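Home | Projects | Reports | Staff | Search

Print this page | E-mail this report

Can a machine clean your bathroom yet?
Student project report, Madigan group
Noreen Flanagan, Diarmuid Coughlan, Chiharu Hamada

1. What we wanted to know

Short version: are household chores a solved problem for robots or not. Everybody in our year had an opinion. Diarmuid said dishes by 2034, laundry never. We picked one chore and stuck with it, which was wiping out a bathroom sink. Small job, one cloth, one basin. Takes a person under a minute and no thought at all.

Started in February. Finished writing this at 2 in the morning so excuse the style.

2. The job

A sink is curved everywhere, thats the trouble. A flat table you can wipe in straight lines. In a basin the cloth has to follow the slope, and the hand has to keep pressing while the angle changes. Press too light and the dirt stays. Too hard and the cloth bunches up under the fingers and you're wiping with a ball.
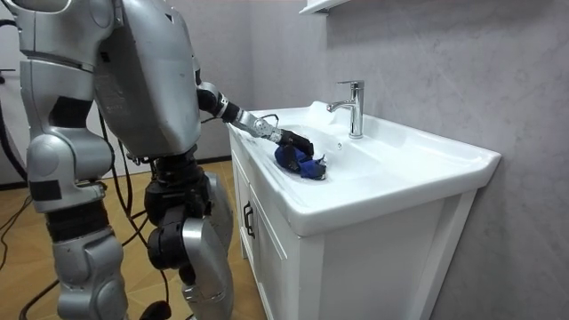

Océane Cloutier read our draft and disagreed with the whole premise. She wrote back that a clean sink is the wrong test, because a person wiping a sink also notices the toothpaste on the faucet and the hair by the drain and deals with them without being told. A machine that only does the bowl has done maybe a third of the chore, in her view, and we should say so.

Fair point. We kept the test but changed how we score it. Bowl, rim and faucet now get seperate marks.

3. Runs

We did 17 runs on the vanity. Same type of cloth every time, folded the same way before the start. Dirt was a potting soil mix, put on with a spoon. Six runs we threw out for reasons that were our fault (forgot the dirt, wrong start position, etc).

Things that went ok: getting to the basin, closing on the cloth, staying off the faucet. Things that didn't: the far side of the bowl, anything close to the drain, and letting go. Cloth sticks to fingers. Did not expect letting go to be a research topic.
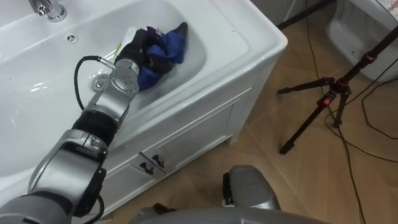 Coverage was the other big one. A wiping path that looks complete on the planner misses strips in the real bowl, as the cloth changes shape on every pass and the planner thinks it is still a neat pad. We tried smaller strokes. Better coverage, much slower. Best full run took over 40 minutes, and Ailbhe Conneely timed herself at well under one.

4. How we judged clean

By eye, two of us, no talking until both had written a mark down. Any dark spots left in the bowl = not clean. Streaks count as spots, we argued about this for a whole afternoon and streaks won. 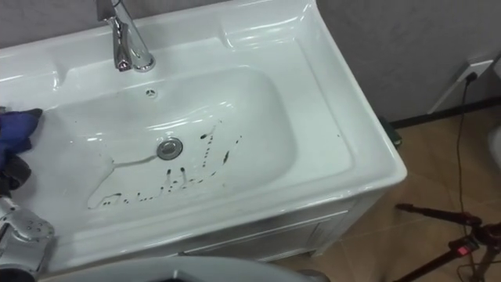 Fig. 3. Dark spots and streaks in the bowl, blue cloth on the left rim.

5. So, yet?

No, for bathrooms. Picking up and placing, closer than we thought. Anything that needs steady pressure on a curved surface with something floppy in the hand, not close. We would not pay for it and we wouldn't leave it alone with a faucet.

Next group should look at feeling the pressure at the fingers, and at refolding the cloth halfway. Also book the room earlier. Planner settings are in the shared folder under Womstead.

Contact: Madigan project office | Copyright Madigan student projects | Back to top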